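## 4. Do touring couples sell more country records?

The claim that married duos outsell solo acts is repeated often in the trade press and seldom tested.

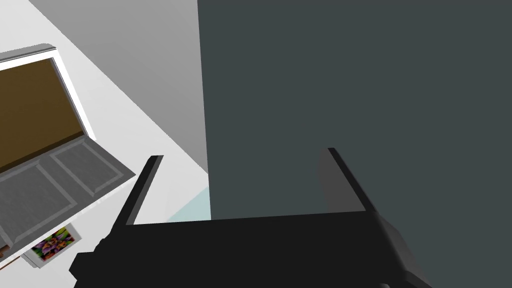 Figure 6. Gripper with its two fingers open, computer rendering.

Does a public marriage raise a country singer's ticket sales? Our data give little reason to think so; most of the gap goes away once venue size and time of year are taken into account.

We began with the Brindirik tour listings, which cover over 2,000 shows, and kept the 135 acts with a full record of dates and prices. An act was coded as a couple if both partners sang on the same bill. Earlier work used a looser rule and counted any singer whose spouse was known to fans. That rule sweeps in nearly every established name, and established names fill larger rooms whether they are married or single. We doubt that the effect reported under it has much to do with marriage.

The raw comparison does favor couples. They play more often in October, though, when the fair and festival season in Tomivside pushes up sales for everyone on the bill. With those dates removed, the difference is small and changes sign depending on how free tickets are handled. We report both versions and would not lean on either.

Radio play is a harder case. The Rimine chart counts a duet once for each singer, so a married pair with a single hit appears twice. Kyei corrects for this in its yearly summary but doesn't say how, and we could not reproduce its totals. Readers who have seen the Kyei numbers quoted as proof of a "couple bonus" should know that the double counting alone could produce a gap of that size.

Interviews are sometimes offered as better evidence. Fans say they like seeing a husband and wife on stage, and we have no reason to think they are lying. Liking a thing and paying for it are separate questions, and the surveys we reviewed asked only the first. Two of them were also handed out at the merchandise table, to people who had already bought a ticket.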